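3. Materials and Arrangement Procedure

3.1 Vessels

The comparison called for a pair of vessels that would differ in profile while staying close in color, so that any difference in how an arrangement was judged could be assigned to shape. Both vases are white. The first, coded C, is a tall cylinder that tapers slightly toward a rounded base and has an open mouth. The second, coded B, is a short bottle form with a rounded shoulder, a narrow neck and a thick rolled rim. The two whites are not identical. B reads slightly cooler than C under the room lighting, and an earlier plan to repaint one of them was dropped when test patches altered the surface finish more than the hue.

C also carries a small gray smudge on the lower half of its front, with fainter marks beside it. Cleaning was considered and rejected. The smudge gave the arranger a fixed reference for rotation, and the vase was set with the mark toward the viewer at the start of each session. B has no equivalent mark, and its rotation was left uncontrolled. Given its rounded form this was judged acceptable, though a reviewer of the pilot report (Yap and Garba, unpublished) disagreed, and the point is taken up again in Section 5.

Neither vase was filled. All plant material in the study was dried or artificial, so water was not needed, and no sand, foam or pebble ballast was added. The choice has a cost: an unballasted vase is less forgiving of a heavy or one-sided load, and what is learned here may not carry over to a filled vase holding fresh stems.

3.2 Plant material

Two classes of load were used. The bouquet is a mixed bundle of dried and artificial material, bound at the stems with tan paper and always placed in C. It includes a tall sprig with leaves of the eucalyptus type, pale beige feathery grasses, small white and cream blossoms in clusters, and pink roses. Some dark green leaves with jagged edges branch from the stalk lower down. The paper wrap was kept on in every session. It holds the stems together at the mouth of the vase and makes the bouquet behave as one object, which simplifies handling but also removes a source of variation that a florist would normally exploit.

The spray is a single artificial piece: thin yellow-orange stems ending in small red buds and pink blossoms, with a thin dark band around the stem near its lower end. It is the only piece assigned to B. Because the spray is light and its tips spread to one side, it tends to settle at an angle wherever the neck allows it. The narrow neck of B restricts that angle without fixing it, and the resting lean of the spray is therefore one of our outcome measures.

Insertion is treated as a separate stage from settling. During insertion the lower end of the stem meets the rim first, and the approach is angled, with the blossoms well to the side of the vase's axis. The bouquet in C stands to the right of the working area at this stage and sets a limit on how far the spray can be swung to the right before the blossoms reach the leaves.

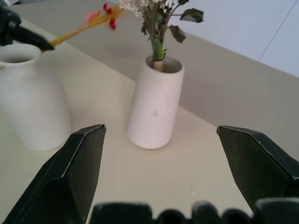

3.3 Table layout

All sessions used the same pale cream table, placed in front of white paneled walls. Patterned backgrounds had been tried in January and gave poor separation between the dried grasses and the wall. Against white, the grasses remain the hardest element to outline, followed by the small cream blossoms; the red buds of the spray are the easiest.

The tabletop shows a straight line between a nearer, lighter section and a farther, slightly grayer one. We used the line as a practical guide to depth. The short vase was placed near the middle of the table, and the cylinder slightly behind it and to its right as seen from the front. This order keeps the lower vessel in the open and lets the bouquet rise behind it. The reverse order was abandoned early -- the cylinder hid the neck of B from the front, and the lean of the spray could not be read.

The spray was laid to the left of B before insertion, with its blossoms toward the back and its stem running diagonally toward the front left. We call this the ready layout (Figure 2). It was chosen so that the stem and the neck of the vase could both be seen before the piece was lifted.

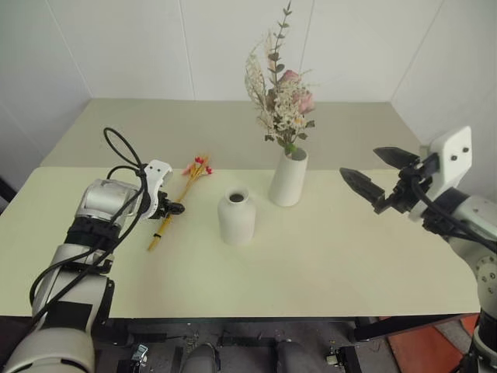
Figure 2. Ready layout: flower spray on the table at left, short bottle-shaped vase empty at center, bouquet in the taller cylindrical vase behind and to the right.

3.4 Scoring

A total of 117 layouts were recorded, and the 100 that met the placement rules above were scored. Excluded layouts were mostly those in which the spray had been laid with its blossoms toward the front, or in which the cylinder had been turned so that the smudge was out of view. Each retained layout was scored by Yap and by Garba independently, using the Natero balance sheet. The sheet asks for a judgment of height relation, lateral weight and color distribution, each on a scale with 3 levels. Coarse levels were preferred after finer ones produced disagreements that neither scorer could explain on a second reading.

Height relation refers to the highest point of the load relative to the vessel that holds it. For C this point is always the tip of the leafy sprig. For B it depends on the lean of the spray and has to be read again for each layout. Lateral weight is harder to define in mixed material. The feathery grasses fan out to the left and take up a good deal of space, yet both scorers treated them as visually light, while the roses at the right were treated as heavy despite their smaller spread. We did not correct for this. Color distribution was scored for the table as a whole, with the red of the spray weighed against the pink of the roses.

Where the scorers differed by one level, the lower score was kept. Where they differed by 2, the layout was discussed and scored again on a later date, with the first scores withheld.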